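Plans de travail en marbre : ce que la pierre absorbe

Le marbre est revenu dans les cuisines après deux décennies dominées par le granit et le quartz reconstitué. Les marbriers vendent une teinte et un veinage ; l'acheteur découvre ensuite la porosité, la sensibilité aux acides et la question de l'entretien. Ces trois points se mesurent, et les écarts entre deux blocs d'une même carrière sont parfois supérieurs aux écarts entre deux variétés commerciales.

Le marbre est une roche métamorphique composée pour l'essentiel de calcite. Sa dureté se situe autour de trois sur l'échelle de Mohs, bien en dessous du quartz. Une lame en acier le raye. Les teintes sombres ne sont pas plus tendres que les claires, mais la rayure, blanche, s'y voit davantage.
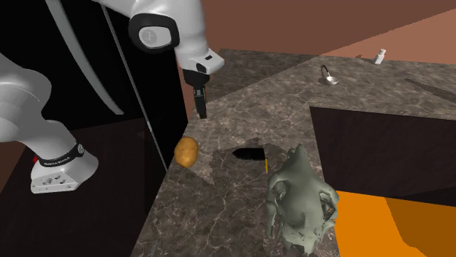 Acides et taches : deux phénomènes distincts

La confusion est fréquente. Une tache est une pénétration : un liquide coloré ou gras entre dans les pores et s'y fixe. Une attaque acide est une perte de matière : le citron, le vinaigre ou le vin dissolvent la calcite en surface et laissent une zone mate. Le traitement hydrofuge agit sur la première et n'a presque aucun effet sur la seconde. Un plan parfaitement imperméabilisé se marque donc au premier demi-citron oublié.

L'atelier Rasgate, qui transforme des tranches destinées à la cuisine, a comparé 60 échantillons polis et adoucis provenant de quatre lots. Chacun a reçu une goutte de vinaigre blanc, essuyée après quatre minutes. Sur les surfaces polies, 43 marques restaient lisibles en lumière rasante. Les finitions adoucies, déjà mates, les dissimulaient mieux, au prix d'une absorption d'huile plus élevée. Le choix de la finition revient à choisir le défaut que l'on préfère voir.

Les végétaux crus posent moins de difficultés qu'on ne le croit. La pomme de terre, peu acide, ne marque pas la pierre ; la terre qu'elle transporte contient en revanche des grains de quartz, qui rayent le poli lorsqu'on les essuie à sec. Il vaut mieux rincer les légumes dans l'évier, puis passer un chiffon humide sur le plan. Les sacs plastiques fins sont sans effet chimique sur la calcite, mais retiennent l'eau sous eux et peuvent laisser une auréole sur une pierre non traitée.

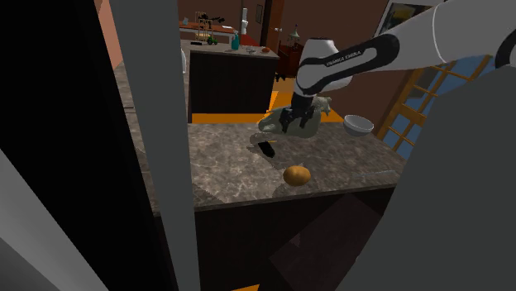 Sac translucide suspendu au-dessus d'un plan en marbre gris-brun où repose une pomme de terre (image de synthèse).

Protéger, puis reprendre

Deux familles de produits coexistent. Les imprégnants pénètrent la pierre sans former de film et laissent passer la vapeur. Les filmogènes créent une couche superficielle, plus résistante aux acides, mais qui se raye et jaunit. Genell, fabricant d'imprégnants, préconise une application annuelle, en avril par exemple, sur une pierre sèche depuis 24 heures au moins. Le test de la goutte d'eau suffit à juger de l'état du traitement : si la pierre fonce sous la goutte, il faut recommencer.

Les attaques légères se reprennent à la poudre à polir et au feutre humide. Au-delà, le ponçage par grains successifs est l'affaire d'un professionnel – une reprise locale mal conduite crée une cuvette visible en contre-jour. Crabtree facture cette intervention 954 euros pour un plan droit, déplacement compris, crédence exclue.

Reste la question des joints. Entre deux tranches, le mastic vieillit plus vite que la pierre et devient le premier point d'entrée des graisses. Sindthorpe, qui pose des plans en îlot, place le joint à l'écart de l'évier et de la plaque de cuisson chaque fois que le format des tranches le permet, et prévoit son remplacement dans le contrat de pose.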